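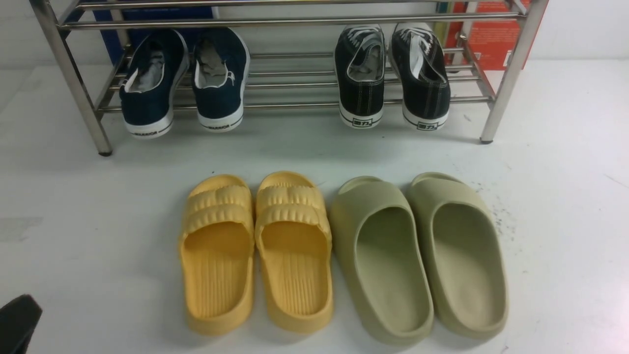
Most hobby arm projects are specified backward. The builder picks a payload, then a reach, then a servo, and only at the end looks for something to pick up. I have done this twice in the shared workshop at Ellstead and I now think the order should be reversed: choose the objects first, and let them set the gripper. Footwear is a good choice. A canvas sneaker stored heel out on a sloped rack offers a thin collar edge and a stiff rubber sole at slightly different angles on every shoe. A foam slide on the floor has a thick rounded rim and one broad strap, and the left and right of a pair may sit close enough to touch, so a finger has no gap to enter from the inside. Polished rails add reflections, and a depth sensor handles those badly. All of that belongs in the specification before any aluminum is cut.

Our arm, the Laxdal, was built the wrong way around. Poul Egilsson and I gave it parallel fingers with 111 mm of opening, a number that came from the length of the linear rail we already had in stock. The opening is adequate. The fingertips were too blunt for a shoe collar, and we reprinted them in December with a narrower profile and a softer pad. That took 2 evenings. Rewriting the approach planner, which had assumed every object could be taken from directly overhead, took far longer.

Kári Mikkelsen disagrees with me. His position is that a general gripper should come first and that household objects are only test cases, to be swapped freely. He has logged 2,000 grasps on wooden blocks with his own build and regards the result as transferable. I do not. A block does not fold when it is squeezed, and its center of mass is where the model says it is.

I would also argue against tidying the test area. Leave boxes behind the rack, leave specks and scuffs on the floor, and let the segmentation fail on them early. Our first version failed 3 times in a row on a floor mark - a cheap fault to find on the bench, and an annoying one to find in a hallway.

The planner still has no regrasp step. I would fix that before adding a second arm.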